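Module 7, handout 4. Learning a sorting task from two viewpoints

Rurach teaching laboratory. Read before the practical session. Sections 4 and 5 are examinable.

1. The task

The arm takes an item from the table and places it in one of two containers, one gray and one yellow. The rule linking item to container is given to the policy as a short text instruction and is never coded by hand. The policy must therefore learn three things from demonstration: where the item is, how to grasp it, and which container the instruction refers to.

The method is plain behaviour cloning with action chunking. At each step the network receives the current images, the joint positions and the instruction, and predicts the next 60 joint targets. Of these, 18 are carried out before the network is queried again. The rest are discarded. A longer executed chunk gives smoother motion but leaves the arm blind to a slipping item. A shorter one reacts sooner and tends to hesitate above the rim.

2. The data

The training set, called Wiltura, holds 1,838 demonstrations. After removal of those with dropped messages or a missing instruction, 1,465 remain. All results in this handout refer to the cleaned set.

Each demonstration is recorded from a fixed viewpoint and from the wrist. The fixed view has the advantage that container positions can be read from it at any point in the motion. Its weakness is occlusion by the arm, which is worst late in the approach, when the held item comes near the rims.

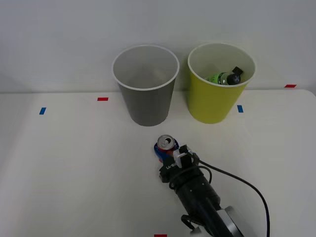

Druto asked at this point whether the fixed view alone would do, given that both containers and the held can are in it, and argued that a second camera doubles the image load for a policy that already knows its own joint angles. The objection is a fair one. Joint angles fix the position of the gripper but say nothing of how the item sits between the fingers. A can held low and a can held high need different release heights, and a few millimetres at the grasp become a collision with the rim. The fixed view resolves this poorly for small items.

3. Encoding the two views

Each image passes through its own encoder. Weights are not shared. Shared weights were tried first and gave a policy that treated the two streams as interchangeable, with large errors whenever the arm crossed the fixed view. The image features are joined with the instruction embedding and the joint state, then passed to a transformer decoder that outputs the chunk.

During training, one of the two views is masked at random. The masked view is replaced by a learned token, not by a black image – a black image is itself a valid input and the encoder will assign it a meaning. At run time both views are always present.

4. What the wrist view contributes

The wrist view moves with the gripper. Any fixed object therefore shifts in the image as the arm moves, and the size of the shift carries information about depth. Close to the item this is the most useful signal available. Far from it, the same view covers a wide area at low detail.
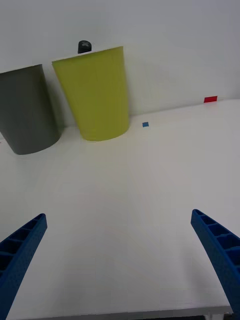
Masking tests should be read with the distance to the target in mind. When the fixed view is masked near the start of the motion, the policy has to choose a container from whatever the wrist view happens to contain. Here both containers stand towards the upper left, the gray one partly outside the image and slightly overlapped by the yellow-green one, while much of the remaining area is bare table. The fingers take up the lower corners at a scale far larger than either of the small blue and red pieces beyond them. An encoder trained on such images alone can reduce its loss by attending to the fingers, which are a reliable cue to gripper opening and a poor cue to anything else. Inspect the attention maps before drawing conclusions from a low training loss.

Note also the colour term. The instruction says "yellow", and the same word has to cover a range of hues across viewpoints and exposures. Colour jitter in training helps up to the point where the two containers begin to be confused. Keep the hue range narrow and vary brightness more freely.

5. The Lie baseline

The Lie baseline uses the same decoder and the same data but predicts one step at a time, with no chunk. It is included for comparison in the practical. Its typical fault is stalling: small pauses in the demonstrations are copied, the next input looks like the last, and the arm stays where it is. Chunking reduces this fault without removing it.

6. Preparation for the practical

Derive the delay between a change in the image and the first action that can respond to it, in terms of executed chunk length and control rate. State your assumptions about inference time.

Explain why masking a view at random during training is not equivalent to training two single-view policies and averaging their outputs.

Bring the written derivation to the session. The code listing for the masking token is in handout 5.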